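How to oil a wooden tabletop so it lasts

Posted October 2023 in Home and Workshop

I have oiled many tabletops in my life, first in my uncle's shop and now for neighbours in Liluvside. People ask me always the same questions, so I decided to write the full method in one place. It is for butcher-block tops and other solid wood with no varnish on it. If your table has a hard shiny coat, oil will stay on the surface and become sticky, and you must sand the coat away first.

What you need

- Hardwax oil or pure tung oil. I use Fandix clear, but any good one for indoor furniture will do.
- Sandpaper in 120, 180 and 240 grit
- A sanding block, cork or rubber
- Cotton cloths without lint (old bed sheets are perfect)
- A white non-scratching pad, the kind for floors
- A vacuum with a soft brush
- Gloves, and a bucket of water for the used cloths

Choose the day

Oil doesn't like cold. I work when the room is between 18 and 20 degrees, with one window a little open. In November I heat the garage the evening before, so the wood itself is warm and not only the air. A tabletop that was brought inside from a cold shed should rest in the room overnight.

Step 1. Empty and clean the top

Take everything off the table. Wash it with warm water and a drop of dish soap, wipe it with a clean damp cloth, and let it dry until the next day. Old wax and kitchen grease are the enemies here. If the water makes round drops on the wood, there is still something on it, and you should wash one more time.

Step 2. Sand with the grain

Begin with 120 only if you have rings, scratches or grey spots. Otherwise begin with 180. Move the block in long strokes in the direction of the grain, from one end to the other, and do not press more on the bad places. You will make a hollow, and the hollow will show every time the sun comes from the side.

On glued strips, look at the joints. Sometimes one strip stands a little higher than its neighbour and you feel it with the fingertips before you see it. Go over the joint until the finger finds nothing.

After 180, wipe the top with a damp cloth. The small fibres will stand up and the wood will feel rough again. This is normal. Let it dry, then sand lightly with 240. My colleague Sang Đàm skips this part on shelves, but on a table where hands and sleeves go every day I would not.

Step 3. Remove the dust

Vacuum first, then use a dry cloth. Do the edges and the underside too. Dust that stays in the corners will travel into your oil.

Step 4. First coat

Stir the oil slowly, do not shake it. Pour a small puddle, the size of a coffee saucer, and spread it with the white pad along the grain. Less is better than more. Work on one third of the table at a time, and do the edges while you are there. End grain drinks a lot, so give it a second pass when it looks dry.

Wait 20 minutes. Then take a clean cloth and wipe away everything that the wood did not take. Most people fail exactly at this moment - they leave a thin wet layer because it looks beautiful, and after two days it is still soft. When you finish wiping, the top should look almost matte.

Pale wood becomes a bit warmer in colour with clear oil. If you want to keep a beige and tan tone like on this strip top, try a "natural" or "raw" oil on the underside before you decide.
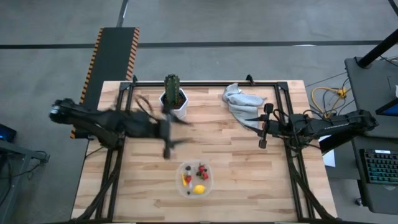 Step 5. Second coat

Leave the first coat overnight. Rub lightly with a dry white pad, remove the dust, and repeat the same work with half the oil. Two coats are enough for a desk. For a kitchen I make three.

Step 6. Make the cloths safe

Please read this part even if you skipped the others. A cloth with oil can heat up by itself and start a fire when it is folded or thrown in a bin. Put every used cloth in the bucket of water, then hang it flat outside, one by one, until it is stiff.

Step 7. Wait before you use it

You can put light things on the table after one day. For hot cups and wet plates wait a full week. Do not cover it with a plastic cloth during this time.

Care during the year

Wipe with a damp cloth and dry it after. No vinegar, no bleach. When the wood looks thirsty, usually near the sink or where the arms rest, rub in a little oil, wait 30 minutes, and wipe well. Plant pots should stand on a saucer with felt under it, and please lift them sometimes to check for moisture.

A reader, Abdelkrim Hajji, asked if he can use olive oil from the kitchen. No, it never gets hard and later it smells. Use it for the salad.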